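The Great Plate Purge

7 min read
2025-04-14
Shares 200 | Comments 13

My trouble with plates started with a wedding registry and got worse every time an aunt downsized. By last November I had three sets of dinnerware in one small kitchen, plus the strays, and a cabinet over the dishwasher whose door would only close if you leaned on it with your shoulder and talked to it nicely. I ate off the same two plates every night because they were the ones on top.

I'm a dish person. I should get that out of the way. I can walk past shoes, I can walk past lamps, but put me in front of a shelf of mismatched salad plates at a flea market and I lose a whole morning. The Jilotar market, the big one out past the fairgrounds, has cost me more than my first car did (that was a $90 hatchback with no reverse, so don't feel too sorry for me). I once drove home from there with thirteen soup bowls on the passenger seat, buckled in. I don't even make soup!

What finally got me moving was a shelf. One of the pegs in the upper cabinet gave up while I was out buying cat litter, and I came back to a slope of stoneware resting against the inside of the door. I opened it about an inch, saw what was going on, closed it again and went and sat on the couch for a while. Then I got the laundry basket and a beach towel and eased everything out one piece at a time. I lost a gravy boat and a saucer, and I'd never liked the gravy boat.

So there I was with every dish I own on the living room floor, and I decided none of it was going back until I'd made up my mind about it. I'd read plenty of advice on this. Most of it wants you to hold the thing and see how you feel, and that's useless for someone like me, because I feel wonderful about all of them. I needed a meaner test. Mine was this: would I carry it up two flights of stairs to a new apartment? You'd be amazed what fails. The Nonwood set failed, all of it, those heavy square plates that looked so smart in the store and never once sat flat in my dishwasher. The holiday platters failed, except one with a chip that I've had since college.

The Sima plates I went back and forth on for days. They're pretty, thin as anything, and they have a gold line around the rim, so you can't microwave them, and I'm a person who microwaves. I moved them from the keep side to the go side and back again so many times that I started to know them by their scratches. They went in the end, to a neighbor with better habits than mine.

Once the boxes were out of the hall I cleared off the table by the wall and started over with a couple of plates at a time. Round ones, plain ones, nothing with a rim that fights you. I've come around to a soft green in particular. Eggs look good on it, toast looks good on it, and a sad desk lunch of crackers and whatever cheese is left looks like somebody planned it. 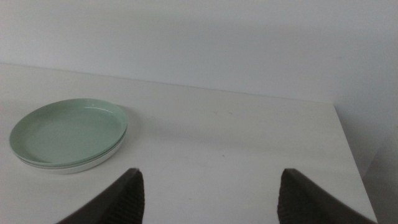
I've also made my peace with mixing. For years I thought a set had to be a set, and if one broke you either hunted down the replacement or felt bad about it forever. Now I put a colored plate over a white one when people come by and they think I've gone to some trouble. It helps if the sizes are close. It helps more if you don't bring it up.

The cabinet has a new peg and the door shuts with one finger. There's a gap on the second shelf where the square plates used to be, and I've been leaving it alone, though I did hear that the Bisivley thrift store puts out its kitchen stuff early in the morning. I'm only going to look at the bowls.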